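Interim Progress Report: Gripper Comparison for Two-Arm Furniture Assembly
Prepared for: Entwistle Fund, Applied Automation
Prepared by: Gareth Sowerby, Cikbridge
Date: May 17, 2024
Reporting period: second

1. Status against plan

Work package 2 (gripper comparison under contact) is in progress. Work package 1 was closed in the previous period and its remaining action, the revised cable strain relief, has been carried out on both arms. Work package 3 (controller tuning) has started early on one arm only. Spending is within the approved budget. One deliverable has moved and is covered in section 5.

2. Grippers under test

Two finger sets are being compared on the same pair of arms. The Oner set has a flat contact face and a short stroke. The Musholm set has a longer finger with a shallow curve, intended for round stock. Both bolt to the same gripper head, and a change of fingers on both arms takes 5 minutes, including the homing routine. Controller settings are held constant between sets except for the closing force limit, which follows each supplier's recommendation.

3. Tasks

The task list has been reduced from five to 3: leg insertion into a corner socket, leg removal, and steadying a frame while the other arm works. All tasks use light household items with smooth round members. These were selected at the review meeting as the hardest case for the fingers, as a smooth tube gives little to hold against twist. The plastic table is worked upside down. One arm handles the leg and the other bears on the tabletop. For the upright pole tasks both grippers are brought to the same member.

Views from the head camera during two of the tasks:

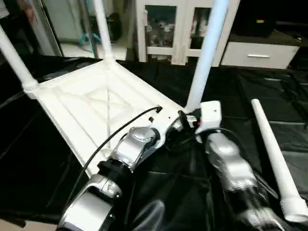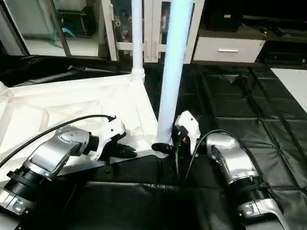 A total of 774 attempts have been logged in the period, split unevenly between the two finger sets. The Musholm set entered testing later, and its share will be made up before the comparison is reported. Attempts stopped by the operator are kept in the log and marked separately.

4. Findings to date

Twist under load. The Oner fingers lose their hold in rotation more often than in pull. Raising the force limit reduced this but left marks on the softer plastic parts. The limit was returned to its original value and the affected attempts were excluded.

Approach clearance. The longer Musholm fingers reach the foot of a leg without the gripper head touching the tabletop. With the Oner set the wrist has to be tilted, and the planner rejects a number of otherwise usable approaches. A modified wrist offset is being tried.

Two grippers on one member. When both arms close on the same pole, small position errors show up as side load at the wrist. The force reading rises before any visible movement of the part. Closing the second gripper at reduced stiffness brought the peak down in early trials. Some 200 further attempts are needed before a setting can be fixed.

Camera. The head view is adequate for coarse approach. It is weaker in the last stage of insertion, where a gripper can hide the socket. Wrist views are being recorded alongside it, but have not yet been used for control.

5. Changes and open items

The side-by-side results table, due at the end of this period, is moved to August. The delay comes from the late start on the Musholm set and does not affect the final report.

Open items:
Replacement finger pads for the Oner set, on order.
Time stamps on the right arm controller drift against the camera clock over long sessions. A correction is applied in processing; a fix at the source is preferred.
Agreement from the fund on whether fabric-covered frames remain in scope for work package 3.

6. Next period

The Musholm attempts will be completed first, followed by the reduced-stiffness trials with both finger sets. Controller tuning will then be extended to the second arm. No change to the budget is requested. A decision on the fabric-covered frames is requested before tuning begins on the second arm, as the force limits depend on it.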